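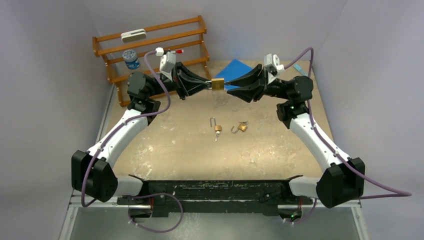
**slowjog** · 12th July

I have a question about how to record demonstrations when both hands must work on one small object. We have a two-arm cell in our lab in Tatbridge, and we teach by remote control: the operator moves two leader arms, and the robot arms copy. The task is opening a brass padlock with its key. On the table we can do the first part well. The difficulty starts when the lock is up in the air between both grippers, because then every small mistake of one hand becomes a mistake of the other hand too. We have 180 episodes recorded, and I am willing to keep only 70 of them.

My colleague and I disagree about the reason. He thinks the operators are not trained enough. I think the task is cut in the wrong places. At the moment one episode is everything from first touch to putting the lock down, and the operator becomes tired before the key part begins.

**greycoupling**

How long is one episode? And do your operators look at the table directly or only at the camera views? With small metal parts this changes everything.

**slowjog**

The longest good one is 19 seconds of key work, plus the time before it. The operator sits next to the cell and has the wrist views on a monitor. For the key most of them look only at the monitor.
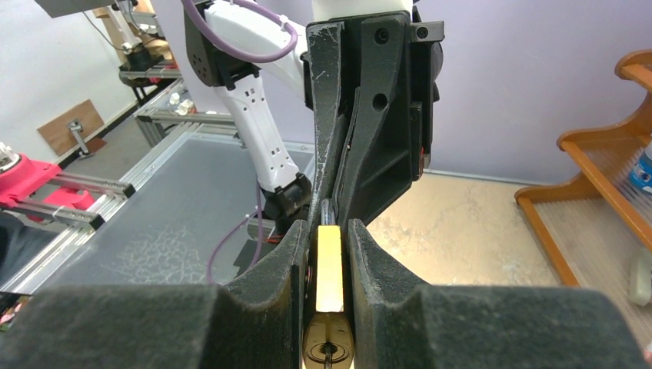

I should add that there is no force feedback in our leader arms. When the key touches the wrong place, the operator feels nothing, and he continues to push until the lock turns a little in the jaws. After this the angle is lost and the demonstration has a correction in it that I do not want the policy to learn. Or maybe I want it — this is also a part of my question.

**halfturn_ada**

Keep the corrections! I know many people delete them, but a policy that has seen only perfect insertions does not know what to do when it is two millimeters away. In the Prarkine project we first trained on clean episodes only, and it was beautiful until the first miss. Then it stood there and pushed the same way forever. We added the ugly episodes again in September and it became less elegant and more useful.

**greycoupling**

I do not agree completely. A correction is good if the operator backs off, looks and tries again. It is bad if he shakes the part until something happens. Both are called "recovery" in people's notes, and the second one teaches shaking. I would mark them separately before training anything. 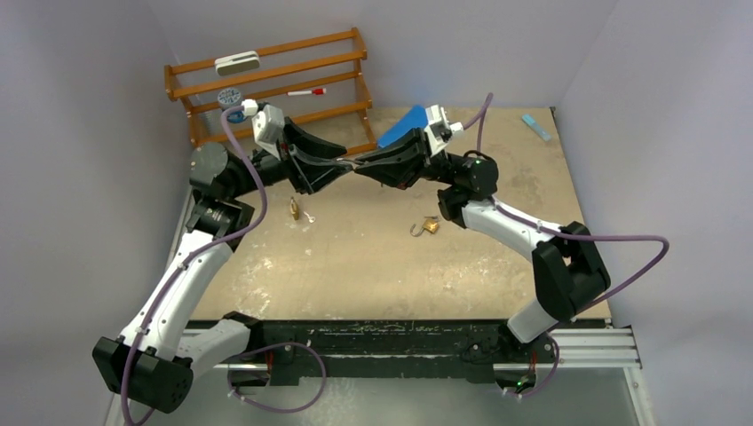 **slowjog**

Marking them separately is possible, we already write a short note for each episode. I did not write clearly that the padlock is not the only thing we teach in this cell. The operators also do soft objects, for example the blue sponge in the right gripper, while the locks and the key are still lying on the table under it. With the sponge everybody is good after 13 tries. A sponge forgives a wrong grip angle and a lock does not. So I think the general training of the operators is fine, and this is my argument against my colleague.

**halfturn_ada**

It is a weak argument, sorry. The sponge says that they can drive the arms. It says nothing about doing fine work without feeling. These are two skills, and your colleague may be right about the second one.

**slowjog**

Fair. I will tell him, but not today.

What would you do with the holding hand? Now our rule is that it must stay still while the other hand works. Some operators break the rule, they bring the lock to the key a little. I must admit that their episodes look smoother.

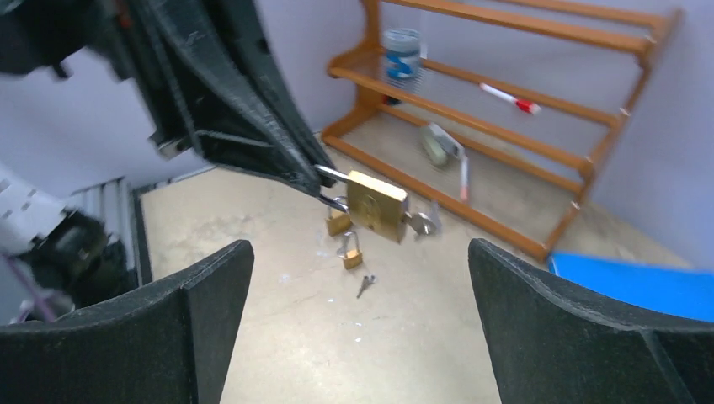
**tandus_bench** — Drop the rule. With one hand frozen you ask the other hand to solve all the error alone, and a human would never open a lock like this. But decide which hand makes the big movement and which makes the small one, and keep this the same for all operators. When we mixed both styles, the policy moved both hands at once and they missed each other.

**greycoupling**

I would keep it still for the first set. One thing moving is easier to debug. You can always add the second style later, with another label.

**tandus_bench**

Then you collect everything twice.

**greycoupling**

Yes. I prefer this to searching for a mistake in two hands at the same time.

**halfturn_ada**

Slowjog, about your first question, did you try cutting the episode at the handover? Lift and regrasp as one task, key as another. The Csizmadia guide has a page on splitting, and the advice there is to begin the second part from many slightly different poses, placed by hand. You can push the arms into position if your cell allows it, and only then start the remote control. The operator comes to the key part fresh.

**slowjog**

No, we always begin from the home pose. The arms can be moved by hand when the motors are released, but then they fall a little, so one person must hold them until the motors are on again. I can ask my colleague to do the holding.

I will record a small set with the split, holding hand still, and a second one where it may move. Corrections with a back-off stay in, shaking goes out. I write here when I have something to compare.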